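Cambios en la cafetería de Brorkero

A partir del miércoles 6 de abril, la cafetería de la planta baja abrirá a las 8:00 y cerrará a las 17:30. El menú del día sube 20 céntimos y se mantiene el descuento para quien traiga su propia taza.
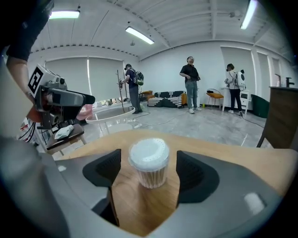 Foto: Mogens Hviid / Grallico

Los vasos de plástico con tapa se retirarán de forma gradual hasta diciembre. Quien quiera llevarse la bebida podrá pedir un vaso retornable con una fianza de 5 euros, que se devuelve en caja. Hay 200 disponibles para empezar.

Las dudas sobre alergias o pedidos para reuniones se dirigen a Ívar Arnardóttir, extensión 60.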